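The Long Way to a Good Loaf of Rice Bread

My aunt kept her starter in a jar that had once held pickled papaya, and for years I believed the faint sourness in her rice cakes came from the pickles. She never corrected me. I was nine, I ate whatever was warm, and I had no idea that what she was doing on that counter every night before bed was a kind of farming.

I've been thinking about her a good deal since October, when I drove out to Layug to spend a few days with people who grind their own rice, ferment it overnight and steam it or bake it before the sun is properly up. I went for a recipe, I'll admit. I came home with a sack of flour, a sore back and a notebook I can hardly read because half the pages are stuck together.

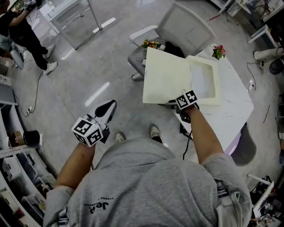 By Remedios Manalastas
Contributing writer, food and home

Layug is the sort of town you reach by missing a turn. There's a feed store, a church with a very good parking lot, and a low brick building where Virgilio Bañez has run a bakery called Nirnora for 6 years. He opens at five in the morning and is usually sold out by nine, which he seems to find a little embarrassing, as if he'd promised everyone more.

Virgilio doesn't make wheat bread and never has. His batter starts with plain long-grain rice, soaked until you can crush a kernel between your fingernails, then ground with just enough of the soaking water to keep the stones moving. After that it sits. How long it sits depends on the weather, his mood and whether the batter "has started talking," by which he means the small ticking sound the bubbles make when you put your ear down close to the bowl. (I did this several times. I heard it on the third try and was so pleased that I got batter in my hair.)

The first thing he wanted me to understand was water. Most home cooks who write to me about rice bread have trouble with a gummy middle, and most of them blame the oven. Virgilio blames the pitcher. A freshly ground batter should fall off the spoon in a ribbon that lies on top of itself for a moment before it sinks. If it disappears right away, it's too thin, and no amount of baking is going to rescue it. Let it settle for a while, pour off some of the water that rises, stir and look again.

The second thing was salt, and when to add it. He waits until the batter has risen and folds it in with the sugar at the very end. My aunt salted hers at the start, and we argued about that over coffee for most of a morning – pleasantly, with a lot of toast. His comes out lighter. Hers kept longer, and I still like the flavor better, though I may be tasting the kitchen more than the bread.

He bakes in shallow pans for 45 minutes and leaves the loaves alone until they're completely cool. I've never had the patience for this. A hot rice loaf smells like popcorn and warm milk, and you'll want to cut it the minute it comes out. The crumb is still setting then, and a knife will drag right through it like wet clay. Have a banana and take a walk.
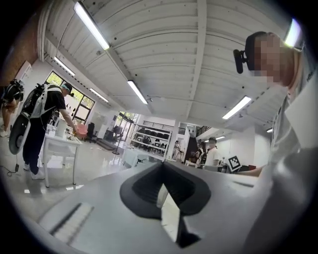 A head strap with a small camera at the side.

On my last night I stayed with Virgilio's cousins up the hill, and after supper they brought out a notebook of family recipes with almost 112 entries, many of them for the same rice cake. One called for coconut water. One said only "as before, but for the wedding." Somebody had written down a steaming time, somebody else had crossed it out, and a third hand had put the first number back.

I copied out 2 of them and have been working through the first one ever since. My kitchen runs colder than Layug, so the bowl spends its nights in the oven with the light on and a dish towel over the top. It took me four batches to get a rise I'd serve to company. The fifth went flat again, and we ate it fried in butter with brown sugar, standing up at the stove.

The pickled papaya jar is at my sister's house now. She keeps buttons in it, and I've asked her twice to give it back.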